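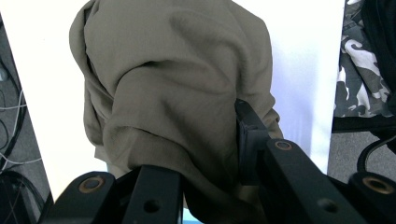

*By the Lustano press office. Released November 14, 2025*

**Lustano opens garment folding and repair room at Purwood**

PURWOOD – Lustano, the clothing care company, has opened a folding and repair room at its Purwood site. The room will take in everyday clothes from households and small shops, sort them, mend them where needed and send them back folded.

The company has set aside 1530 square feet for the work. Lightweight shirts, scarves and other soft items are handled first, as they make up most of the orders. Crinkled fabrics in khaki and olive-grey are accepted along with plain cottons. Heavy coats and leather are not.

Each item is laid out on a plain white surface, checked for loose seams and folded to a standard size. Staff wipe the surfaces down at the start of every shift and report marks that do not come off. 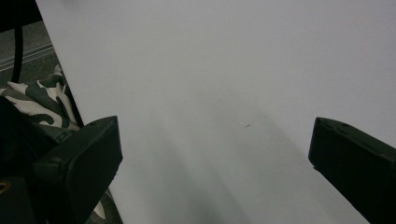

*A white work surface at Purwood, with a small dark mark near the middle.*

The room can process 4000 items a month at full staffing. Standard orders are returned in 5 working days, and repairs add 2 more. Customers may drop off clothes at the Purwood front desk or book a pickup through Grotureo, which handles local delivery for the company. 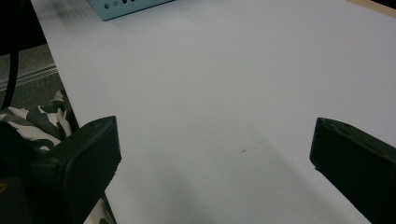
Prices stay the same as for Lustano's mail-in service and will next be reviewed in May. Small repairs are charged by the item, and folding is charged by the bag. Tables are kept clear across the middle for laying out clothes, and things such as the light blue box with the row of small holes stay toward the far side. Shops with regular orders can ask for a fixed weekly slot.

A second room is planned at the company's Nel site. No opening date has been set.

Media contact: Lustano press office, Purwood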